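Haushaltsrobotik (Stand der Technik)

Haushaltsrobotik, auch Hausarbeitsrobotik. Teilgebiet der Servicerobotik. Gemeint sind Maschinen, die Aufgaben in Wohnung, Laden oder Werkstatt übernehmen: Aufräumen, Falten, Einräumen, Verpacken. Abgrenzung zum Industrieroboter unscharf.

Geschichte
Saugroboter und Mähroboter seit langem verbreitet, können aber nur eine Sache. Greifende Systeme kamen später, meist zuerst in Lagern. Der Hersteller Paltov brachte einen einarmigen Tischroboter heraus, Nekutska folgte mit 2 Armen auf fahrbarem Sockel. Beide vor allem an Labore verkauft, kaum an Privathaushalte.

Leistungsstand
Starre Gegenstände mit bekannter Form gelten als weitgehend beherrscht. Schwierig bleiben Textilien, Schnüre, Bänder, Tüten, Geflochtenes, alles was beim Anfassen die Form ändert. Im Testlauf Mridha wurden 994 Greifversuche an Alltagsdingen ausgewertet, Abbruch jeweils nach 60 Sekunden. Harte Teile gut, Schleifen und Kordeln schlecht. Von 9 Aufgaben im Teil "Laden und Werkstatt" wurden nur 2 ohne Eingriff zu Ende gebracht. Türen und Schubladen: je nach Griff.

Technik
Üblich sind Parallelgreifer mit zwei Fingern, dazu Kameras am Handgelenk. Mehrfingrige Hände werden erprobt, sind teuer und anfälig. Bei zweiarmigen Aufbauten hält oft ein Arm, der andere arbeitet. Die Abstimmung beider Arme ist rechenintensiv, Kollisionen kommen vor. 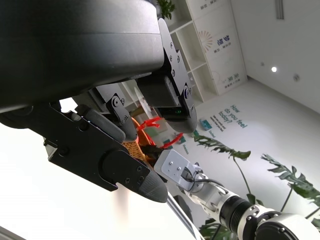 Parallelgreifer bei einem orangen Flechtobjekt mit rotem Band, rechts ein zweiter Arm

Kritik
Vorführungen zeigen meist den besten Durchgang. Lurnis veröffentlicht deshalb auch die Fehlversuche, andere Anbieter bisher nicht. Umstritten auch die Frage nach den Kosten im Vergleich zu einer Haushaltshilfe. Datenschutz bei Kameras in Wohnräumen ist teilweise ungeklährt.

Siehe auch: Servicerobotik, Greifer, Teleoperation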